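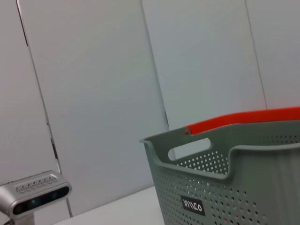
Depth from the wrist camera has been my main problem since we moved the two arms over to the Lombardi controller, and I'd like to hear what other people have settled on. I have two sets of parallel fingers to choose between (Helex and Ovano) and two places to put a depth camera, at the wrist or fixed overhead, and the choices affect each other more than I expected. The worst target so far is the gray basket with the round holes through its walls. The white wall shows through the perforations at the back, and the depth map can't decide which surface it is looking at. I get a wall with speckle on it, and the rim comes out thinner than it should. The orange-red handle strip is flat and solid and gives me clean depth nearly every time.

What I have so far, same poses and same lighting for both finger sets:

| | Helex fingers | Ovano fingers |
|---|---|---|
| Attempts on toy bricks | 98 | 98 |
| Dropped or missed | 17 | 18 |
| Worst item | thin flat plate | tall curved brick |

One miss between them, so the bricks alone don't settle it. The Ovano tips are stiffer and the Helex tips give a little when they touch the table. I haven't done a proper run on the basket rim yet.

Questions:

1. Wrist camera or overhead for a perforated bin?
2. Does anybody run both and fuse them, and was it worth the work?
3. Are compliant tips worth keeping if most of my objects sit flat on a hard table?

Posted by **gcarnegie**, 05/02/2020

---

**imackinnon_arms** wrote:

Overhead for finding the bin, wrist for the last few inches. Don't ask the wrist camera to model the basket wall at all. You know what the basket looks like, so fit a box to the rim and ignore every point below it.

On the fingers I'd take the Ovano set. Compliance at the tip hides calibration errors. You think your table height is right when the tip is bending to make up for it, and later you swap the tips and everything is off.

---

**jeanie_mb** wrote:

I disagree on the fingers. We ran stiff tips at Ulcombe for most of a year and spent more time on table strikes than on anything else. The arm would fault, somebody would jog it up and clear it, and the log would show one failed grasp when it had cost us five minutes. Greer, does your table count a fault as a miss, or do you throw those runs out?

For the camera I agree with Angus. Wrist for the approach only.

---

**gcarnegie** wrote:

Faults count as a miss. There were more of them in the Ovano run but I didn't log them separately, which I should have. I'll split them out next time.

Angus, fitting a box to the rim is a good idea, but this rim isn't straight. It dips along the side and comes back up, so a flat box top will be wrong exactly where I'd want to grab it. I suppose I could limit grasps to the handle.

---

**imackinnon_arms** wrote:

Limit grasps to the handle. There is no prize for picking it up anywhere else.

Jeanie, table strikes are a speed problem. Slow the last part of the descent and set a force threshold in the controller. Soft tips are a way of not doing that.

---

**jeanie_mb** wrote:

We did slow it down. The thin parts were the trouble. If the part is flatter than your height error, you hit the table or you close on air, and going slower doesn't change which one.

---

**gcarnegie** wrote:

The thin parts are my trouble as well. Layout for the second round is a short row of bricks in the middle of the table, with the basket and a glass pitcher behind them. I picked the four bricks for shape. The red one is hook-shaped and stands up, the green rectangle is low with studs, the small green one lies at an angle, and the blue one is a flat plate. Left arm starts open with a wide gap and comes in from the side. Right arm stays on its own side, above the table, until the left one backs out.

The pitcher is in there on purpose because I want to know how much the overhead depth suffers with clear glass nearby. So far it is worse than the basket. The lid comes through, the infuser tube comes and goes, and the body is mostly missing. For collision checking I've put in a cylinder by hand and padded it.

I'm approaching the bricks with one finger above the other, then rotating the wrist before I close. It costs time but keeps the palm clear of the camera view for longer.
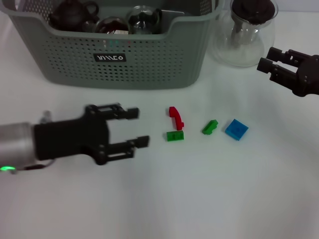

Alasdair Haldane wrote:

Rotating the wrist late is going to hurt you more than the choice of fingers. Every degree you turn after the last good depth reading is a degree you are trusting to the hand-eye calibration. I'd set the final wrist angle early, accept that the palm blocks part of the view, and take two readings on the way in.

Also, how are you triggering the cameras? If the wrist camera free-runs, the depth and the joint positions won't be from the same moment, and at approach speed that can be worth a few millimeters. You could spend weeks comparing fingers and be measuring that.

---

**gcarnegie** wrote:

Free-running at the moment. The Lombardi box has a trigger output but I never wired it up. I stop the arm for the reading before the descent, so I assumed timing didn't matter.

---

**Alasdair Haldane** wrote:

If you stop fully, you're fine for that reading. Check that it is really stopped, though. Some controllers report "in position" while the arm is still settling. Put in a half-second wait and see if your spread changes.

---

**innes_g** wrote:

Question from somebody with less money. Is the Lombardi worth it over the stock controllers? I was quoted 3,590 dollars for one, two-arm license included, and that is most of my budget for the year. I have a pair of used arms and one depth camera.

---

**jeanie_mb** wrote:

Not with one camera. Buy a second camera and a decent set of tips first. The stock controllers can do two arms if you keep the work areas separate and only let one in the middle at a time, which is what Greer is doing anyway.

---

**gcarnegie** wrote:

I'd mostly agree. What I like about it is having both arms in one program with one clock. If you never need them to hold the same object, you can live without that. The manual is poor and I lost two days to a setting that was described under the wrong menu.

---

**imackinnon_arms** wrote:

I'd say the opposite. Two stock controllers passing flags to each other is fine until one of them misses a flag, and then you have two arms in the same place. Innes, if you go that route, put the interlock in hardware.

---

**innes_g** wrote:

Thanks, both. Probably the camera first, then, and a hardwired interlock. I'll be asking about the wiring.

---

**gcarnegie** wrote:

Update. I added the half-second wait and set the wrist angle before the descent as Alasdair suggested. Repeat readings on the flat plate are closer together now. I can't say which of the two changes did it, as I put them both in on the same afternoon.

I also limited basket grasps to the handle strip. Planning is much simpler and I've stopped filtering the wall points. The rim can wait.

Still undecided on fingers. I'm going to rerun both sets with faults logged in their own column, and I'll try the stiff tips with a force threshold the way Angus described. Jeanie, if you still have the height error numbers from Ulcombe, I'd like to see them next to mine.

---

**jeanie_mb** wrote:

I have them, but they're per part and not per grasp. I'll clean up the file and send it over this week.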